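Projektbericht: Kleinteile auf dem Arbeitstisch wiederfinden
Projekt Munolus, Fachschule Foltavitz, Abschlussbericht der Gruppe Tischfläche
11. März 2022
Lesezeit: 5 Minuten

1. Anlass

Im Werkraum unserer Schule wird viel mit kleinen Teilen gearbeitet. Dazu gehören Spielsteine, Dübel, Kappen, Klötzchen und Abstandhalter, die für die Aufgaben im ersten Lehrjahr gebraucht werden. Am Ende einer Stunde fehlt fast immer etwas, und meistens liegt es noch auf dem Tisch. Die alten Tischplatten sind dunkel gemasert und glänzen stark, darauf geht ein braunes oder graues Teil leicht unter.

Als im September der Umbau des Raums beschlossen wurde, kam die Frage auf, welche Platten die neuen Tische bekommen sollen. Die Schule hatte schon Muster der Firma Hashmi im Haus. Unsere Gruppe sollte prüfen, auf welcher Fläche man kleine Teile am besten sieht und welche Farbe die Teile dafür haben sollten. Die zweite Gruppe im Projekt Munolus hat sich mit den Schubladen und der Beschriftung beschäftigt, ihr Bericht erscheint getrennt.

2. Material

Für die Versuche hatten wir drei Musterplatten: eine weiße glänzende, eine dunkelgraue matte und eine matte in hellem Graubeige. Jede Platte war quadratisch mit 90 cm Kantenlänge. Die Platten wurden nacheinander auf denselben Untertisch gelegt und mit Zwingen gesichert. Vor jedem Durchgang haben wir sie trocken abgewischt, weil Staub und Radiergummireste auf der dunklen Platte sofort auffielen und das Ergebnis verfälscht hätten.

Als Suchteile dienten längliche Klötze mit runden Enden. Sie stammen aus einem Bestand des Lernmittelverleihs Sukel und hatten den Vorteil, dass es sie in mehreren Farben bei gleicher Form gibt. Verwendet wurden Hellgrün, Rot, Blau, Gelb, Grau und Weiß. Mit beschädigten Teilen haben wir nicht gearbeitet, abgeplatzte Stellen hätten sonst als Erkennungszeichen gewirkt.

Das Licht kam von der vorhandenen Deckenbeleuchtung und vom Fenster. Wir haben zuerst versucht, das Fenster mit Packpapier abzudecken, das hat sich aber nicht bewährt. Das Papier hielt schlecht, und im normalen Unterricht ist das Fenster auch nicht abgedeckt. Ab dem zweiten Versuchstag blieb es deshalb offen, und wir haben zu jedem Durchgang notiert, ob es draußen hell oder bedeckt war.

3. Durchführung

Eine Person legte ein Teil an eine ausgeloste Stelle der Platte. Die suchende Person stand mit dem Rücken zum Tisch, drehte sich auf Zuruf um und zeigte auf das Teil. Gemessen wurde mit einer Stoppuhr vom Zuruf bis zum Zeigen. Nach jeweils 30 Durchgängen wurde die Platte gewechselt, insgesamt kamen wir so auf 90 Durchgänge. Die Farben waren auf alle Platten gleich verteilt.

Damit das Suchen nicht zu leicht wurde, lagen in der zweiten Hälfte der Durchgänge zusätzlich Papierschnipsel und ein Lineal auf der Platte. In der ersten Hälfte lag nur das gesuchte Teil dort. Die Zeiten beider Hälften haben wir getrennt ausgewertet.

Schwierig war das Auslosen der Stellen. Wir hatten die Platte zuerst mit Kreppband in Felder geteilt, dann aber gemerkt, dass man sich beim Suchen an den Bändern orientiert. Danach haben wir die Felder nur noch auf einem Plan eingezeichnet und die Stelle mit dem Maßstab vom Rand aus abgemessen. Das dauerte länger, war aber sauberer.

4. Beobachtungen zu den Platten

Auf der weißen glänzenden Platte spiegelte sich die Deckenlampe deutlich. Lag ein gelbes oder weißes Teil in der Spiegelung, wurde es mehrmals übersehen, einmal musste ein Durchgang abgebrochen werden. Wer den Kopf zur Seite neigte, fand das Teil sofort. Im Unterricht wird das aber kaum jemand tun.

Die dunkelgraue Platte spiegelte nicht. Helle Teile waren darauf am schnellsten zu finden, graue und blaue dagegen am langsamsten von allen. Außerdem wirkte die Fläche bei bedecktem Himmel sehr düster. In der kurzen Befragung am Ende gaben mehrere Mitschülerinnen und Mitschüler an, dass sie daran nicht gern einen ganzen Vormittag arbeiten würden.

Die graubeige Platte schnitt über alle Farben gesehen am gleichmäßigsten ab. Starke Spiegelungen gab es nicht, das Licht lag aber auch hier ungleichmäßig. Auf dem Foto ist die Fläche links heller und wird nach rechts grauer, oben bleibt nur ein schwacher bläulicher Schimmer. Der hellgrüne Klotz hebt sich trotzdem klar ab, auch sein schmaler Schattenrand an der linken Seite ist zu erkennen.
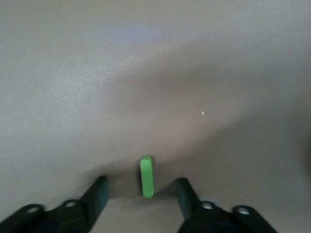 5. Beobachtungen zu den Farben

Hellgrün und Rot wurden auf allen drei Platten schnell gefunden. Zwischen den beiden Farben konnten wir keinen brauchbaren Unterschied feststellen, die Streuung der Zeiten war größer als der Abstand der Mittelwerte. Blau war auf den hellen Platten gut und auf der dunklen schlecht zu sehen.

Grau war die ungünstigste Farbe. Das hatten wir erwartet, nicht aber, wie sehr es auf die Lage ankam. Graue Teile in einem beschatteten Bereich brauchten deutlich mehr Zeit als graue Teile auf der hellen Seite derselben Platte. Bei Hellgrün machte der Schatten fast nichts aus — ein Argument dafür, bei der Nachbestellung zuerst die grauen Teile zu ersetzen.

Mit Papierschnipseln auf dem Tisch wurden alle Zeiten länger, am stärksten die für weiße Teile. Das Lineal störte weniger als gedacht.

6. Fehlerquellen

Die Suchenden kannten die Form der Teile und wussten, dass immer genau eines auf der Platte liegt. Im Alltag ist das anders. Auch ein Übungseffekt ist wahrscheinlich, denn die graubeige Platte kam als letzte an die Reihe. Wir hätten die Reihenfolge mischen müssen, das Umspannen der Platten war uns aber zu aufwendig.

Die Stoppuhr wurde von Hand bedient. Sehr kurze Zeiten sind deshalb unsicher. Kratzfestigkeit und Reinigung haben wir nicht untersucht, dazu fehlte die Zeit.

7. Empfehlung

Für die neuen Tische empfehlen wir die matte Platte in Graubeige. Kleinteile sollten, wo es die Aufgabe zulässt, in Hellgrün oder Rot angeschafft werden. Für den Anfang reicht ein Satz von 50 Stück je Farbe, der Rest kann mit dem normalen Verschleiß ausgetauscht werden.

Die Tische sollten außerdem so stehen, dass der Schatten der arbeitenden Person nicht auf die Ablageseite fällt. Bei Rechtshändern liegt diese meist rechts — im Raumplan ist das bisher nicht berücksichtigt. Ob eine zusätzliche Leuchte nötig ist, müsste nach dem Aufstellen geprüft werden.

Die Messprotokolle und der Felderplan liegen im Projektordner Munolus im Werkraum.

Weitere Berichte aus dem Projekt
Schubladen und Beschriftung im Werkraum
Umbau in Foltavitz: der neue Raumplan
Was man bei Sukel ausleihen kann
Kreppband, Kreide, Bleistift: Markieren auf Tischplatten

Diese Website verwendet Cookies. Mit der weiteren Nutzung stimmen Sie der Verwendung zu. Einstellungen | Akzeptieren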